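노크비(Nokby) 홈바·테이블 소품
홈 > 주방/다이닝 > 홈바 > 와인잔 걸이 · 상판 · 볼

Flakholm 와인잔 걸이 + Skatov 대리석무늬 상판 + Coman 반투명 볼
단품 / 묶음 선택 가능
상품상태: 새상품
판매자: 노크비 (담당 백남길)

공지 먼저
2019년 12월 27일 금요일 오전 주문까지 올해 출고. 오후 주문은 새해 첫 영업일로 넘어갑니다. 택배사 물량 많아서 도착일은 장담 못드려요. 급하신 분은 주문 전에 문의글 꼭 남겨주세요.
걸이만 급하고 상판은 천천히 받아도 된다 하시는 분은 배송메모에 "따로"라고 두 글자만 적어주시면 됩니다.

왜 세 개를 한 페이지에 올렸나
따로따로 올렸더니 문의가 계속 섞여서요. 걸이 페이지에 상판 얘기, 상판 페이지에 볼 얘기. 그냥 합쳤습니다. 옵션창에서 고르시면 돼요. 묶음은 할인 조금 들어가 있고 단품도 당연히 됩니다. 예전 페이지 즐겨찾기 해두신 분들은 이쪽으로 다시 저장 부탁드려요.

1. Skatov 상판
흰 바탕에 회색 결 들어간 대리석 무늬. 직사각형. 폭 770mm 한 가지만 나옵니다. 더 큰거 찾으시는 분 많은데 지금은 이 사이즈뿐이에요. 추가 사이즈는 7월쯤 보고 있고 확정되면 공지 올릴게요.
다리 없음. 상판만 갑니다. 기존 테이블이나 수납장 위에 올려서 쓰시는 제품입니다. 다리 어디있냐는 문의 너무 많아서 크게 적어둡니다. 다리 없습니다.
무늬는 판마다 조금씩 달라요. 결이 진한 쪽, 옅은 쪽 지정 안됩니다. 두 장 사서 이어 붙이면 결이 안 맞아요. 감안하고 주문해 주세요.
생수병이나 잔 올려두고 쓰는 용도로 제일 많이 나갑니다. 바탕이 밝아서 투명한 물건은 눈에 잘 안띄는 편. 뚜껑 색으로 찾게 됨. 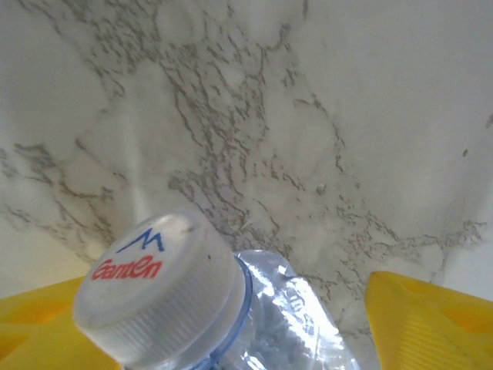
관리는 젖은 행주로 닦고 마른 행주로 한번 더. 철수세미 안돼요. 초록색 거친 수세미도 안됩니다. 커피, 와인, 김치국물은 흘렸으면 바로 닦으세요. 하루 묵히고 문의 주시면 저희도 방법이 없습니다.
뜨거운 냄비 바로 올리지 마시고 받침 깔아주세요. 전기주전자도 마찬가지.
물병 같은 둥근 물건은 눕혀두면 굴러요. 표면이 매끈해서 살짝만 건드려도 갑니다. 세워두시거나, 눕힐 거면 볼이나 걸이 받침에 기대 놓으세요. 매장에서는 긴 병을 뒤쪽에, 작은 병을 앞쪽에 둡니다. 반대로 두면 작은게 안보임.
모서리 보호대는 뜯지 마시고 자리 잡은 다음에 떼세요. 옮기다가 벽에 찍는 경우가 제일 많습니다. 두 분이서 드는게 편해요.

상판 밑에 미끄럼 패드 들어있냐고 물어보시는데 들어있습니다. 네 귀퉁이에 붙이시면 되고, 붙이기 전에 바닥면 먼지 한번 닦아주세요. 안 닦고 붙이면 금방 떨어져요. 패드만 따로 추가는 2,000원. 옵션 맨 아래에 있습니다.

2. Flakholm 와인잔 걸이
금색 와이어. 가운데에서 바깥쪽으로 곡선 고리가 뻗어나가는 모양이고, 받침은 검정 원형에 테두리가 금색입니다. 높이 320mm. 색상은 이 조합 하나예요. 은색 문의 주시는데 없습니다, 예정도 없어요.
잔은 거꾸로 겁니다. 굽(발)을 고리에 끼우고 볼 부분이 아래로 가게. 처음에 방향 헷갈리시는 분 있는데 두세번 걸어보시면 금방 익습니다.
얇은 유리잔도 걸리긴 하는데 처음엔 플라스틱 잔으로 연습해 보세요. 고리가 구불구불해서 한 번에 안 들어갈 때가 있음. 억지로 밀지 말고 살짝 비틀어서.
한쪽에만 걸면 기울어 보일 수 있어요. 무거운 잔은 좌우로 나눠서 걸어주세요. 한쪽에만 거실 분은 가벼운 잔으로.

조립: 기둥을 받침에 돌려 끼우면 끝. 공구 필요 없습니다. 다만 너무 세게 돌리면 나중에 분리할 때 고생하세요. 손으로 돌려서 멈추는데 까지만.

자리는 벽 쪽을 추천. 상판 한가운데 두면 팔꿈치로 자꾸 치게 됩니다. 뒤쪽 구석에 두면 조명에 따라 벽에 고리 모양 그림자가 생기는데 이걸 좋아하시는 분들이 꽤 있어요. 그림자 싫으시면 조명을 위에서 똑바로 내려주세요. 벽지 밝은 집일수록 진하게 보입니다.
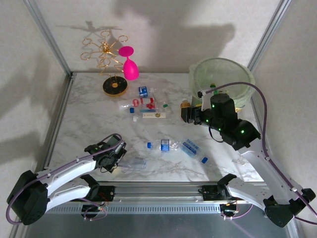
병은 걸이에 걸지 마세요. 잔 전용입니다. 생수병, 음료병 목을 고리에 끼우시는 분이 계셨는데 와이어 벌어집니다. 벌어진건 교환 안돼요. 병은 상판에 그냥 놓거나 볼에 담아 쓰시면 됩니다.

행주 걸기, 앞치마 걸기, 열쇠 걸기 다 물어보셨는데... 열쇠 정도는 괜찮습니다. 젖은 행주는 하지 마세요. 도금 상해요.

청소는 마른 천. 고리 안쪽은 면봉이 편합니다. 물로 씻었으면 바로 닦아서 말려주시고 식기세척기는 안됩니다.

3. Coman 반투명 볼
연한 녹색, 플라스틱, 테두리 둥글게 마감. 큰 사이즈 하나. 반투명이라 안에 뭐가 들었는지 대충 비쳐 보입니다. 과일, 과자, 병뚜껑, 작은 소품 담아두기 좋아요.
색이 화면보다 연하게 느껴질 수 있습니다. 흰 상판 위에 두면 더 연해 보이고 나무 식탁 위에 두면 녹색이 좀 살아요. 색상 차이로 반품하시면 왕복배송비 고객님 부담입니다. 미리 죄송.
전자레인지 사용 불가. 뜨거운 국물 불가. 냉장고는 괜찮은데 냉동은 하지마세요.
겹쳐서 보관하실 때 사이에 종이 한장 끼우시면 덜 긁힙니다. 새 제품도 빛에 비추면 성형 자국 같은 가는 선이 보일 수 있는데 불량 아닙니다.

옵션 구성
걸이 단품
상판 단품
볼 단품
걸이 + 상판
걸이 + 상판 + 볼 (제일 많이 나감)
미끄럼 패드 추가
잔, 병, 음료, 과일 등 연출 소품은 어느 옵션에도 포함 안됩니다. 분홍 잔 문의 많은데 판매 안해요.

수량
이번 입고 걸이 200개. 상판은 그보다 적게 들어왔고 볼은 넉넉합니다. 품절되면 옵션창에서 자동으로 막힙니다. 막혀있는데 전화로 하나만 빼달라고 하셔도 없어요.

포장 / 배송
걸이는 기둥이랑 받침 분리해서 한 박스. 상판은 납작한 박스로 따로 나갑니다. 그래서 묶음 주문하셔도 박스가 두 개 이상 와요. 하나 먼저 도착했다고 누락 아닙니다. 다음날까지 기다려보시고 그래도 안 오면 연락주세요.
볼은 걸이 박스에 같이 넣습니다. 박스 열고 완충재 버리기 전에 안쪽까지 한번 봐주세요. 받침 나사 부분이 작은 비닐에 들어있는데 완충재랑 같이 버리시는 분이 꼭 계심.
제주·도서산간은 상판 추가배송비 있습니다. 주문하시면 문자로 금액 안내드려요.
방문수령 가능. 오시기 전날까지 예약. 주차는 건물 뒷편인데 좁습니다, 큰 차는 길 건너 공영주차장 이용해주세요.

교환 / 반품
받으신 날부터 7일. 상판은 패드 붙이기 전까지만 됩니다. 걸이는 조립해 보셔도 되는데 휜 자국 있으면 안돼요.
파손 도착은 박스째로 사진 찍어서 문의게시판에 올려주시면 제일 빠릅니다. 겉박스 버리시면 택배사 처리가 안돼서 저희가 곤란해요. 박스 꼭 남겨두세요.
단순변심은 왕복배송비. 상판은 부피 때문에 좀 나옵니다.

자주 오는 문의
- 상판 자르면 안되나요: 안됩니다. 잘린 면 마감이 안돼요.
- 걸이 고리 각도 바꿀 수 있나요: 고정입니다. 손으로 구부리지 마세요.
- 걸이 받침만 따로 파나요: 재고 있을때만. 문의글 주세요.
- 볼 뚜껑 있나요: 없어요.
- 야외에서 써도 되나요: 걸이는 비 맞으면 안되고, 상판도 실내용으로 봐주세요.
- 상판 뒷면도 무늬 있나요: 앞면만요.
- 선물포장: 걸이 단품만 가능. 상판은 박스가 커서 못합니다.
- 세금계산서: 됩니다. 사업자등록증이랑 메일주소 같이 보내주세요.
- 카페에서 여러 세트 쓰려는데 할인: 다섯 세트부터. 백남길 앞으로 문의 남겨주시면 견적 드립니다.

문의 답변은 평일만. 점심시간엔 전화 못받을 수 있습니다. 게시판이 더 빨라요. 비밀글로 쓰셔도 되고, 주문번호 꼭 같이 적어주세요. 이름만 적으시면 찾는데 한참 걸립니다.

12월 마지막 주는 포장하느라 답변이 늦을수 있어요. 같은 글 여러번 안올리셔도 순서대로 다 봅니다.

관련상품: Skatov 미끄럼 패드 / Coman 볼 소형(입고예정) / Flakholm 교체용 받침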